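表面の見え方 講義ノート 第6回
光沢、つや消し、映り込み

担当:アポストロス・キリアキディス
教室:399

前回の補足

前回は分光反射率から三刺激値を求めるところまで進んだ。課題の提出物を見ると、光源の分光分布を掛け忘れている人が何人かいた。反射率だけを等色関数に掛けて足し合わせても、色は決まらない。同じ塗板でも、昼光と白熱電球では目に届く光が違う。計算表の二列目が光源、三列目が試料の反射率である。順番はどうでもよいが、両方が入っていることを確かめてから次へ進むこと。

もう一点、正規化係数について。完全拡散反射面のYが100になるように係数を決める。この約束があるので、試料のYはそのまま視感反射率(百分率)として読める。再提出は10月の最初の授業まで受け付ける。

1. 今回の範囲

色の値が同じ二枚の板が、まったく違って見えることがある。片方はつやがあり、片方はつや消しで、隣に並べれば誰でも区別できる。測色計の数値には、測り方によってはこの差が出ない。今回扱うのは、色とは別に表面がもっている見え方の性質である。教科書では5章の前半、配布プリントでは70ページから76ページまでにあたる。

用語を先にそろえておく。

鏡面反射(正反射):入射角と等しい角度で反対側に返る反射。
拡散反射:入射方向によらず、広い範囲の方向に散らばる反射。
光沢:主に鏡面反射の強さと方向の偏りによって生じる見え方の性質。
つや消し:鏡面反射の方向への偏りが弱く、はっきりした映り込みが見えない状態。

日常語の「つや」「てかり」「照り」はどれも光沢に含まれるが、指している状態は少しずつ違う。レポートでは上の四つの語を使うこと。

2. 拡散反射とランベルトの余弦則

理想的な拡散反射面では、どの方向から見ても輝度が等しい。面から出る光の強さ(光度)は、法線となす角θの余弦に比例して減る。一方、斜めから見ると見かけの面積も余弦に比例して小さくなる。輝度は光度を見かけの面積で割った量なので、二つの余弦が打ち消し合い、方向によらず一定になる。

注意してほしいのは、照らす側の角度である。面に光が斜めに当たれば、単位面積あたりに受ける光は減る。照度は入射角の余弦に比例する。したがって、拡散反射する球に一方向から光を当てると、光のほうを向いた部分がもっとも明るく、そこから離れるにつれてなだらかに暗くなる。球を見る位置を変えても、球面上のある一点の明るさは変わらない。見る位置によって変わらないのが拡散、変わるのが鏡面、と覚えておけば試験では足りる。

実際の材料で理想に近いものとしては、硫酸バリウムの粉末を押し固めた白板や、焼結したフッ素樹脂の板がある。紙、石膏、素焼きの陶器も、正面に近い角度ではかなり近いふるまいをする。ただし、視線も光も面すれすれになると、紙でも鏡面反射の成分が目立ってくる。机の上のコピー用紙を窓に向かって低い位置から見ると、紙面の一部が白く光る。家で試しておくこと。

3. 鏡面反射とフレネルの式

滑らかな面での反射率は、屈折率と入射角で決まる。空気中から屈折率nの透明な物質に垂直に入る場合、反射率は次の式になる。

R = ((n - 1) / (n + 1))^2

n = 1.5なら、R = (0.5 / 2.5)^2 = 0.04、つまり4パーセントである。ガラス、アクリル、塗料の樹脂はおおむねこの付近に入る。黒い塗装も白い塗装も、樹脂の屈折率が同じなら、表面で返る光の割合は同じになる。黒いピアノのほうが白いピアノより映り込みが目立つのは、内部から戻ってくる拡散光が少なく、4パーセントの鏡面反射が相対的に大きく見えるためである。

入射角が大きくなると反射率は上がり、90度に近づくと1に近づく。途中の変化は直線的ではなく、60度あたりまではゆるやかで、その先で急に立ち上がる。配布プリントの図では縦軸が対数目盛になっているので、読み違えないように。

金属の場合は屈折率が複素数になり、垂直入射でも反射率が高い。銀やアルミニウムでは可視域の大部分で9割前後に達する。また、金や銅のように反射率が波長によって変わる金属では、鏡面反射の光に色がつく。樹脂やガラスの映り込みは光源の色のままで、金の映り込みは黄みを帯びる。前者と後者の違いは、絵を描く人には経験的に知られてきた。赤い塗装の器のハイライトは白く、銅の器のハイライトは赤みのある色で塗る。 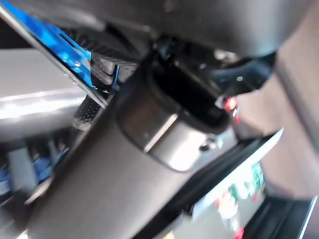
4. 面の粗さと反射の広がり

面に細かい凹凸があると、鏡面反射は一方向にそろわず、ある幅をもって広がる。考え方としては、面を小さな平らな面の集まりとみなし、それぞれが自分の法線にしたがって光を返すとする。法線のばらつきが小さければ映り込みの輪郭は鋭く、大きければぼやけ、さらに大きくなると映り込みとしては認識できなくなる。曲面ではこれに形の効果が重なる。写真では、円筒形の灰色の部分はつやがなく、明るさの違いは左側が暗く右下に向かって淡くなるという程度にとどまっている。その端にある金属の輪は磨かれた面で、右半分に白い反射が柔らかく広がり、左半分は暗い灰褐色に見える。つや消しの面の明るさは主に面が光に対してどちらを向いているかで決まり、磨いた金属の明るさは、視線を面で折り返した先に何があるかで決まる。明るいものがあれば明るく、暗いものがあれば暗い。演習でスケッチを描くときは、この二つを別の手順として扱うこと。つや消しの部分は面の向きを見て濃さを決め、金属の部分は周囲の明るいところと暗いところの配置を先に考える。

粗さの尺度には算術平均粗さRaがよく使われるが、Raだけでは光沢は決まらない。Raは高さのばらつきの平均で、凹凸の横方向の間隔を含んでいない。同じ高さの凹凸でも、間隔が広ければ面の傾きは小さく、映り込みは残る。間隔が狭ければ傾きが大きくなり、映り込みは崩れる。見え方と結びつけたいなら、傾きの分布を表す量を併記するのがよい。

さらに、凹凸に方向がある場合は、反射の広がりも方向によって変わる。一方向に細かい筋をつけたヘアライン仕上げがその例で、筋と直角の方向に光が長く伸びる。板を自分の前で90度回すと、同じ照明の下でも明るさが変わる。これを異方性反射と呼ぶ。繊維のそろった繻子や髪の毛にも同じことが起こる。

5. 光沢の測定

鏡面光沢度は、決まった角度で光を入射させ、正反射の方向に返る光の量を測り、屈折率1.567の黒ガラスの面を100として表す。塗膜では20度、60度、85度の三種類の角度が使われる。角度は面の法線から測る。

使い分けは次のとおり。
まず60度で測る。
60度の値が70を超えるものは20度で測る。
60度の値が10を下回るものは85度で測る。

角度を変えるのは、差が見分けやすい範囲に値をもってくるためである。高光沢の試料どうしを60度で比べると、目で見て違いがあるのに値がほとんど並んでしまうことがある。報告書には必ず角度を書く。「光沢度76」とだけ書かれた表は、20度なのか60度なのかわからず、比較に使えない。

もう一つ、鏡面光沢度が同じでも映り込みの鮮明さが違うことがある。受光側の開口に入った光の総量を測っているので、その中での細かい広がり方までは区別しないからである。自動車の外板などで問題になる「ゆず肌」は、光沢度が高いまま映り込みの輪郭が波打つ状態で、写像性という別の量で評価する。光沢度と写像性、それに曇り(ヘーズ)を合わせて見ると、目視の印象にかなり近づく。

6. 測色との関係

測色計の幾何条件によって、鏡面反射成分の扱いが違う。

45/0(または0/45):45度から照らして正面で受ける。鏡面反射は受光側にほとんど入らない。
積分球、正反射光を含む方式(SCI):鏡面反射も含めて受ける。表面の粗さの影響が小さく、材料そのものの色に近い値が出る。
積分球、正反射光を除く方式(SCE):正反射の方向に開口を設けて逃がす。目視に近い値が出る。

同じ顔料の塗料をつやありとつや消しで塗った板を用意すると、SCIではほぼ一致し、SCEではつや消しのほうが明るく、彩度の低い値になる。つや消しの面では表面反射が広がり、正反射の方向以外に散った分が測定値に加わるためである。濃い色ほどこの差は大きい。黒や紺の板で確かめるとわかりやすい。濡れた石が濃く見え、乾くと白っぽく戻るのも、一部は同じ理由による。水の膜が凹凸を埋め、表面で散る光を減らしている。残りの理由は石の内部での散乱に関係し、第8回で扱う。

7. 演習

実験室848で行う。班分けは前回と同じ。リアコス班は積分球の装置から、ドラコス班は光沢計から始め、途中で入れ替わる。

(1)配布した塗板六枚の60度光沢度を測り、必要なものは20度または85度で測り直す。各板につき三か所で測定し、平均と最大、最小を書く。
(2)同じ六枚についてSCIとSCEの両方で測色し、明度L*の差を求める。
(3)横軸に60度光沢度、縦軸にL*の差をとって図にする。白い板と黒い板は記号を変えること。
(4)黒い板のうち一枚を選び、机上灯の位置を三通りに変えて鉛筆でスケッチする。映り込みの輪郭がどこまで追えるかを余白に文で書く。

塗板の表面には指で触れない。端を持つこと。黒い高光沢の板は布で拭くと細かい傷が入り、次の班の値が変わる。ほこりは送風器で飛ばす。光沢計の基準板も同様に扱い、使い終わったらふたを閉める。

装置の校正値は備え付けの記録用紙に書き写し、レポートの末尾につける。測定値がおかしいと思ったら、まず校正をやり直し、それでも変わらなければバカリス先生に申し出ること。

8. 次回までに

プリントの76ページにある問3と問5を解いてくる。問3は屈折率1.33の水面について垂直入射の反射率を求めるもので、本文の式に代入すればよい。問5は偏光を扱う。入射面に平行な成分の反射率がゼロになる角度(ブリュースター角)を、n = 1.5の場合について求めること。角度の正接がnに等しい、という関係だけ使ってよい。導出は次回の冒頭で行う。

偏光フィルターは教室に備えがある。釣り用などの偏光眼鏡をもっている人は持参してもよい。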